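4 Routine Care

4.3 Cleaning the door gasket and running a drum clean cycle

This section applies to all Guvport front-loading washers, both the vented and the stacked versions. Clean the gasket every 2 weeks in normal household use and once a week in shared laundry rooms. Run the drum clean cycle every 20 loads, or when the service indicator lights.

Items needed:
Soft cloth, lint free
Mild dish soap and warm water
Drum cleaner tablet (see section 7, Supplies)
Flashlight, if the room is dim

CAUTION: Do not use steel wool, scouring powder or solvent cleaners on any part of the washer. Do not mix chlorine bleach with descaler or vinegar.

4.3.1 Gasket

1. Check that the cycle has ended and the door lock indicator is off.

2. Open the door fully. Do not lean on the door or hang wet items from it.

3. Remove all laundry. Turn the drum by hand through one full turn and check for small items held against the wall.

4. Pull back the lip of the gasket with two fingers, starting at the top. Work clockwise. Remove coins, hair, lint and paper from the fold.
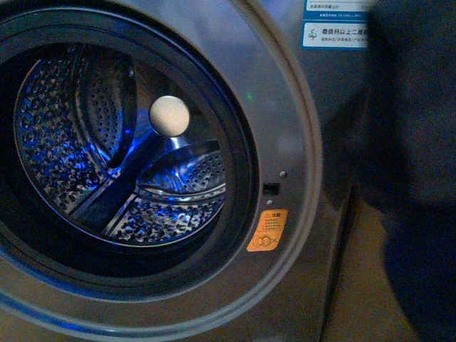
Figure 4-6. Door opening with gasket and drum.

5. Wipe the inside of the fold with a cloth dampened in soapy water. Rinse the cloth and wipe again.

6. Check the gasket for cuts, hard spots or areas that have pulled off the rim. If damage is found, stop using the washer and go to section 6.2.

7. Dry the gasket and the door glass with a clean cloth.

NOTE: Light gray staining of the rubber does not affect the seal. Black spots that return within a few days point to standing water in the fold. Check that the washer is level (section 2.5).

4.3.2 Drum clean cycle

1. Confirm that the drum is empty.

2. Place one drum cleaner tablet directly in the drum. Do not put detergent or softener in the dispenser drawer.

3. Close the door until the latch clicks.

4. Turn the selector to Drum Clean and press Start. The door locks and stays locked until the cycle is complete.

5. When the end signal sounds, open the door and wipe any loose residue from the drum and gasket.

6. Leave the door ajar for at least 6 hours.

WARNING: Keep children and pets away from the washer while the door is ajar.

If the cycle stops before the end, press Start once. If it does not resume, turn the selector to Off, wait for the door to unlock and repeat from step 1 with the same tablet. Replace the tablet if it has dissolved. Code E14 during this cycle means that the drain filter is blocked. Clean the filter as described in section 4.4.

4.3.3 Maintenance record

For washers under a Jutulier service plan, enter each drum clean cycle on the card supplied with the plan. Gasket replacement under the plan must be done by a Jutulier technician. Gaskets fitted by the owner are not covered. To order a gasket, have the model and serial numbers from the rating plate ready.

Continue with section 4.4, Cleaning the drain filter.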